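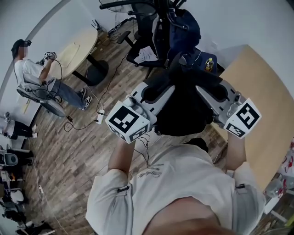
Office & Workspace > Furniture and Layout

Thread: Mesh chair or padded chair for a shared room?

deskbound_kit
We have one room with a mix of chairs that came with the lease. One is a black mesh chair with curved armrests, one is a gray office chair, and there is another black one in the corner. I have a budget of 400 for replacements and would like them all to match. People are in there most of the day and swap seats a lot. The floor has a wood pattern and the casters move fine on it. Mesh or padded?

tallowfield
Mesh. It doesn't hold crumbs and you can wipe it down. We bought Lerkix mesh chairs for our place and after 4 years the seats haven't sagged. The armrests are scuffed but that is from pushing them under the desks.

norrbo
Padded, if people sit for more than an hour. Mesh seats have a hard front edge and I feel it behind my knees by lunch. A mesh back with a padded seat is the usual compromise.

deskbound_kit
The mesh one gets used as a coat rack. There is a navy jacket over the back of it and crumpled paper on the seat, so I can't say it has had a fair test as a chair.

gravelpit9
Then you need hooks before you need chairs. Put a row on the wall by the door. If there is no place for a jacket it goes on a chair, and then that chair is out of use.

tallowfield
Agree on the hooks. Get the screw-in kind. The adhesive ones dropped our winter coats on the floor every Tuesday when the heat came on.

norrbo
I would spend the money on the floor first. OP, where do your cables run?

deskbound_kit
Across the middle, mostly. There is a white power strip in the open with black cables going over to the gray chair, and a second strip against the far wall next to the router. We have a round table with a pedestal base on that side and a light wood desk on the other side, and both need power.

norrbo
That strip in the middle is your problem. Casters and cables don't mix. I replaced two cords last July after chairs rolled over them. A low floor cover, the rubber kind with a channel, costs 38 where I am and takes a few minutes to lay.

gravelpit9
I don't like floor covers. Chairs get stuck on the hump and people lift them over, then stop bothering and leave them in the way. Move the round table closer to the wall and feed it from the strip that is already there. The middle one can go in a drawer.

norrbo
Only works if the room is wide enough to get around the table.

gravelpit9
A pedestal table is easy to place. No corner legs, so people can pull in from whichever side is open.

pinemarten_22
Coming back to chairs. Don't buy all of them new. Pacheco has a used section with mesh chairs from office closings. Sit in each one and try the height lever before you pay. I got 4 there and the only fault was a squeaky armrest.

tallowfield
Used is fine for the frame. I wouldn't buy used padding.

pinemarten_22
Right, that is one more vote for mesh.

deskbound_kit
OK. Plan is hooks first, then try the round table nearer the wall and see if we can lose the middle strip. I'll look at Pacheco for used mesh after that. Does it matter if the seats end up in different grays?

norrbo
Not to anyone sitting on them. Still think you should try a padded seat before you decide.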